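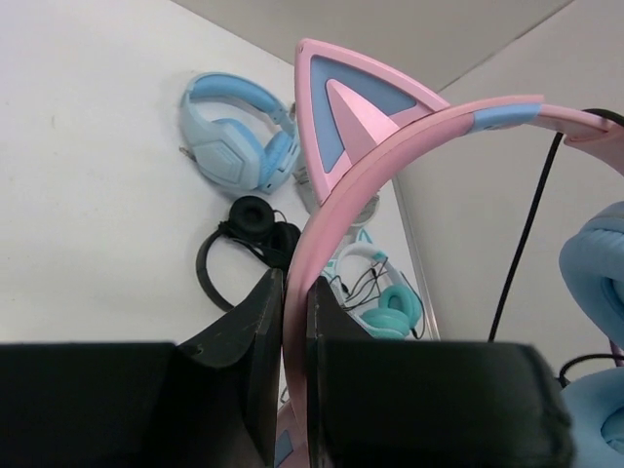 **Walkthrough, Drokthorpe unit, 2nd floor** 14/11/2023
Done by: Kausar Durrani

OK = fine, FIX = do it, ASK = need Strachan to look

**Exits + halls**

- [x] Front exit clear. OK
- [x] Exit sign lit, both sides. OK
- [ ] Back stairs. FIX. Boxes on the landing again, Womska delivery by the labels. Told the front desk, need them gone today
- [x] Handrail tight. OK, was loose last time
- [ ] Hall light by the restroom. FIX. Flickers, then goes off a minute or so. Tube or ballast, don't know

**Fire**

- [x] Extinguisher, kitchen. Gauge in green, pin in. OK
- [ ] Extinguisher, stock room. Tag no. 1657, monthly box not initialed. Gauge fine. ASK, who has the sheet?
- [x] Smoke alarms tested, all loud
- [ ] Door to stock room propped with a paint can. FIX. Took the can away, closer is weak so somebody will put it back. Needs a new closer

**Electric**

- [x] Panel clear in front, labels readable
- [ ] Power strip under the packing bench, plugged into another power strip. FIX. Unplugged it myslef
- [ ] Space heater, Nedel, 2000 W. On an extension cord. FIX. Wall outlet only, or send it home
- [x] Outlet covers. OK

**Kitchen / restroom**

- [x] Fridge clean enough
- [ ] Hot water very hot at the sink. ASK. Didn't have the thermometer with me
- [ ] Floor mat curls up at the corner, caught my foot. FIX, toss it

**First aid**

- [x] Kit on wall, sealed
- [ ] Eye wash bottle out of date. FIX, order 2
- [ ] Gloves low. Order box of 50

Didnt get to the roof hatch, key not on the hook. Will do with the December round unless Strachan wants it sooner. Closer and hall light are the ones I'd do first.

K.D.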